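Student Robotics Club at Lurnholm Opens Its Packing Project to Other Schools

LURNHOLM, 2025-05-18 – The student robotics club at Lurnholm College will share the training recordings from its spring project, called Kurka, with other school clubs at no charge.

The project teaches a robot arm to pack small household items into a box. Members record each task by hand with a pair of hand-held grippers, working in ordinary rooms at home or in student housing. The club has made roughly 2,000 recordings so far, and 55 students have taken part.

Snacks were chosen for the current round. Soda crackers in flat packets and coated peanuts in clear plastic bags need different grips, and bags that overlap are harder to pick up than single items.

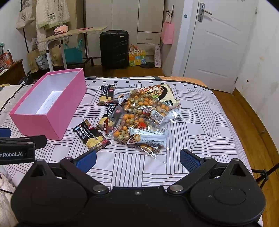

Tautahi Cup Entry

The club will enter Kurka in the Tautahi Cup, a contest for student teams, later in May. Each team gets 2 runs at a packing task on a table it has not seen before. The better run counts.

A team of first-year members will run the arm. Older members will handle the software and repairs.

How to Get the Recordings

Clubs can ask for a copy through the Nirneck student workshop, Room 113 at Lurnholm College. Requests should include the name of the school and a staff contact – one request per club is enough.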